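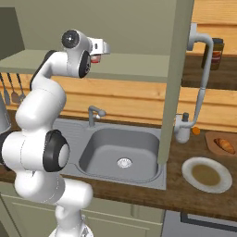

Mujić
Setup guides, Skisteck

Section 3: Fitting the Riltholm under-sink water filter

Last updated Sun 13 April

By now you've unpacked the box and checked the parts against the list in Section 2. If you skipped Section 2 (I would have too), please go back and at least make sure you have the white bag with the fittings in it, stamped 1683. The bag for our older filter looks nearly the same and the threads don't match. I found that out on my own kitchen floor in February with the water already off.

You'll want an adjustable wrench, a bucket, a towel you don't love, a flashlight and a pencil. Set aside an afternoon the first time. I'm down to one cup of coffee per filter now, but my first one took me until dinner!

Before you start

The Riltholm goes on the cold line only. It's fine with water pressure up to 125 psi, and if yours runs higher than that you need a pressure regulator ahead of it. Your water company can usually tell you what comes into the house.

CAUTION: Never connect the filter to the hot line. Water over 122°F will soften the housing, and a soft housing under pressure is going to split sooner or later.

Choosing a spot

Take everything out of the cabinet under the sink, including the bag of bags. You need room for the bracket and, more importantly, room to get the cartridge out from below when it's time to change it. People always forget that second part and mount the thing right down on the cabinet floor.

1. Hold the bracket against the side wall of the cabinet, arrow pointing up.
2. Check that you can get your whole hand underneath it, with your fingers spread.
3. Open and close the cabinet door a couple of times to be sure nothing hits.
4. Mark the two screw holes with the pencil.
5. Drive the screws in, but leave them a little proud so the bracket can slide on.
6. Slide the bracket down over the screws and tighten.

Note: If your sink sits at one end of the counter, use the cabinet wall on the roomier side. The hoses are long enough to cross under the basin, and your knuckles will thank you.

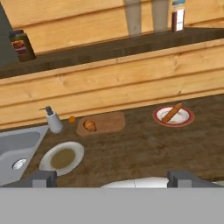
Sink at the far left of the counter, with a shelf running above.

Turning off the water

7. Find the small valve on the cold line and turn it clockwise until it stops. Snug is plenty. Old valves don't like being forced.
8. Open the cold tap and let it run out. If it's still running after a minute, the valve isn't closing all the way, and you'll have to shut off the water for the whole house.
9. Leave the tap open.
10. Put the bucket under the valve, and the towel under the bucket.

Connecting the hoses

This is the bit I used to dread, and it's really not bad. There are two hoses in the kit, one with a blue collar and one with a gray collar. Blue is water in, gray is water out to the tap.

11. Unscrew the cold supply line from the valve. Some water will come out. Let it.
12. Push a Gumgate washer into each hose nut, flat side toward the nut. It should stay put when you turn the nut upside down. If it drops out, it's in backwards.
13. Screw the blue hose onto the valve by hand, then give it a quarter turn with the wrench.
14. Screw the other end of the blue hose onto the filter port marked IN.
15. Screw the gray hose onto the port marked OUT, and join its free end to your tap's supply line with the brass coupler. The coupler needs a washer too. (Guess who left it out once.)

CAUTION: No thread tape on any of these joints. The washer does the sealing, and tape keeps the nut from seating all the way down.

Putting in the cartridge

16. Peel off both foil caps. There's one on each end, and the bottom one is very easy to miss.
17. Wet the rubber ring with a little tap water. Skip the cooking oil and petroleum jelly, please, they make the ring swell.
18. Push the cartridge up into the head and turn it to the right until the two lines meet.

First flush

19. Close the tap, then open the valve slowly, half a turn at first. Shine the flashlight on every joint.
20. If a joint is weeping, close the valve, loosen that nut, reseat the washer and try again. Cranking it tighter only squashes the washer.
21. Open the valve the rest of the way and run the cold tap for ten minutes.

The water will look gray to begin with. That's carbon dust from the new cartridge and it clears on its own. It may also spit and sputter while the air works its way out, which startled my cat badly. I water the garden with the first few bucketfuls.

22. Dry all the joints with the towel and lay a sheet of paper towel on the cabinet floor. Look at it again before bed, and once more in the morning. Even a tiny drip will leave a mark.

Note: Each cartridge is good for 150 gallons of drinking and cooking water. Write the date you fitted it on the sticker and put it inside the cabinet door, where you'll see it when you reach for the dish soap.

Section 4 covers changing the cartridge and what to do if the flow slows down early.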